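Filipa Lobo
February 28, 2023

Second week of teaching two arms to lay out crockery and cutlery by remote control. I said I would write up what I learned as I went, so this is a thread for anyone starting on the same sort of job.

The task on paper: bowl, second bowl, fork, spoon, all in a row, plus a cup or mug if there is one. I move the arms from the controls, the software records everything, and the policy is trained on the recordings later. Narayanan Gounder does the training side. I only drive.

The count so far is 782 recorded runs. The target we agreed with Trenard is 3000. Of yesterday's runs I kept 46, and the rest went in the bin for pauses, fumbles or a camera that dropped out.

Pauses matter more than I expected. If I stop above a spoon to think, the policy learns to stop above spoons. Narayanan showed me an early one that hung over the fork until the time ran out. I now decide the whole route before I press record.
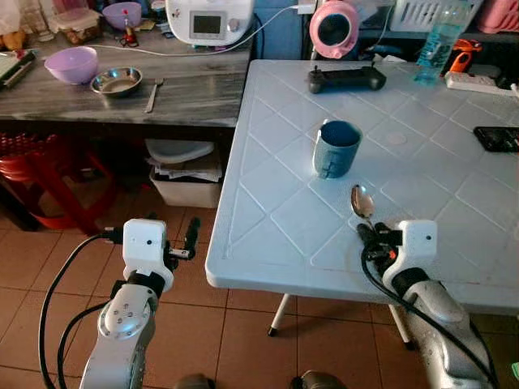 Cutlery is the slow part. A fork lying flat gives the fingers very little to close on. My best approach is to come down at the end of the handle with the fingers already nearly shut, touch the surface gently, then close. Coming in wide and sweeping just pushes the fork away.

Chandrasekhar Rodrigues does it differently. He tips the wrist and takes the handle from the side. His way works too, but we had to agree on one way, as mixing the two in the same batch made the early policy dither between them. We went with mine for forks and his for spoons.

Average time for a full run is now 54 seconds. I could go quicker but the recordings get rough. Steady speed looks dull on playback and trains better.
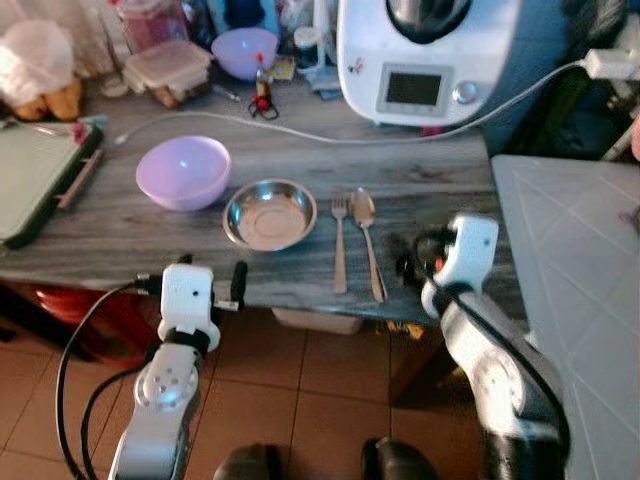 Two bowls, fork, spoon, in that order from the left.

Someone asked whether we clear everything else away first. We don't. The Gavrilă runs in October were done on a bare surface, and the policy fell apart as soon as a jar or a cable came into view. We leave the clutter and shift it about between batches.

Someone else asked about the lag. There is a bit. You stop noticing after a few days, except when both arms move at once. I try to keep one arm still while the other does the fiddly part.

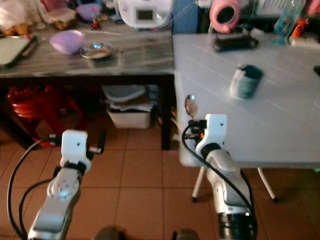

Starting positions are the thing I get wrong most. If every run begins with the items in the same spot, you have taught the robot that spot and not much else. So each one needs its own change. The cup on the white table is a good one to vary, and a slight tilt like the one it has there counts as a new start as far as I'm concerned. The lavender bowl can go anywhere on the grey side that the left arm can reach.

Etelka Bozsik wrote a small script that gives us a random layout before each run. Before that I was choosing them myself and I clearly had favourites. Everything ended up slightly left of centre.

Wrist cameras next. I ignored that view for the first few days and drove entirely from the head camera. Mistake. From the head you can't judge the gap between finger and rim. From the wrist you can. 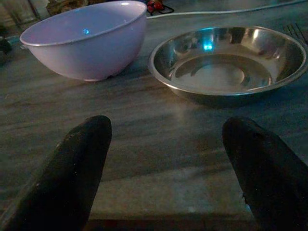

For bowls I put one finger inside the rim and one outside, and lift straight up. Don't grip hard. The steel one slides if you pinch it at an angle, and the plastic one flexes.

If a grasp slips, I keep recording, back off and try again, as long as the second try is clean. Narayanan wants a share of those in the set so the policy has seen a recovery. Two slips in one run and I bin it.

Still to sort out: handing the spoon from one arm to the other. I can do it, but my timing changes every time. Despina Kadrić has offered to drive it for a day so we can compare recordings.

Will post the first trained runs when I have them, good or bad.

Recent posts
Gripper pads: Kutier against Stelberg after a month
Folding tea towels by remote control, first attempt
How we name and sort our recordings
Why I stopped driving after lunch
Notes from the Gavrilă runs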